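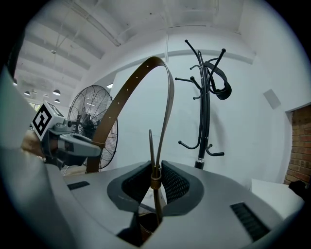

Jelthorpe collects its manipulation data without robots, and most of the open day in April was given over to how that works. The company occupies the upper floor of a former print works, painted white, with the old beams and pipes left exposed overhead. Operators carry out household tasks using a pair of hand-held grippers, and the recordings are later used to train a policy for a real arm. The task on show at the first station was belts. The operator takes a brown leather belt by its buckle between the two mesh-textured finger pads, with the strap standing up in a loop above the jaws, and the second gripper is brought in from the left. A white cube with a printed black marker rides on that second unit. A coat rack stands within reach of the station.

Keir Guthrie, who runs collection, gave the introduction. Belts were added to the task list last winter after the team had worked through towels, shirts and tote bags. A towel is soft all over. A belt is stiff in one direction, flexible in the other, and carries a heavy lump at one end. The policy trained on towels did poorly with it. Guthrie put up a plot of success rate against number of demonstrations, and the curve for belts stayed close to the floor until the set passed 2,000 recordings. It is now at 3,000 and still rising slowly. He would not give a final number for the release.

Visitors were allowed to try. The grippers are lighter than I expected and the trigger has a short travel. My difficulty was with the wrist. With a tool in the hand you lose the small finger motions used to turn a buckle over, and the whole forearm has to rotate instead. Isla Carnegie, who supervised the station, stopped me twice for moving too fast. Quick motions blur the video and the tracking drops out. Operators are asked to work at a steady pace and to finish each motion before starting the next. A demonstration should take under 90 seconds. Mine was longer and was discarded, along with most of those made by the rest of the group.

The second stop was the review desk. Every recording is replayed by a person before it enters the set. Jeptoo Magesa showed the tool used for this, an in-house program called Furkby. It displays the video from both grippers in step, with the jaw opening plotted underneath. She marks the moment of grasp, the moment of release and any slip between the two. Slips are kept if the operator recovers. A fumble followed by a clean regrasp is useful training material, she said, and the early sets suffered from having too few of them. Recordings with lost tracking are rejected outright. The reject rate for belts was not on the slides, and when I asked she said it was higher than for towels and left it there.

After coffee the group moved to the arm cell, a fenced area at the far end of the floor. Two arms on a common base ran a policy trained on the belt data. The fingers are the same part used on the hand-held units, bolted to an adapter plate. The job was to pick a coiled belt from a table, open it out and hang it on a hook by the buckle. Of the runs I watched, the first was clean. In the second the left arm took the strap near the middle, the buckle swung, and the right arm closed on air three times before Fraser Dunbar pressed the stop. He reset the belt and the third run went through, slowly. Dunbar attributed the failure to the starting position, which was outside the range the operators had covered.

A visitor from Moncrieff, the garment returns firm, asked about throughput. The answer was that the cell is well short of a human sorter and is not being offered for that work at present. The more likely first use is in returns inspection, where an item has to be held up and turned in front of a camera and speed matters less. Orkano, which supplies the arms, had an engineer present, but questions about pricing were referred to the sales office.

Agnes Moffat closed the day with a short session on data access. Part of the towel set is available to university groups on request. The belt set is not, and no date was given. Requests go through the form on the company site and should state the arm and finger geometry to be used.

The building is a ten-minute walk from the station. Parking is limited to 2 spaces by the loading door, both taken when I arrived. The next open day will cover shoes and laces.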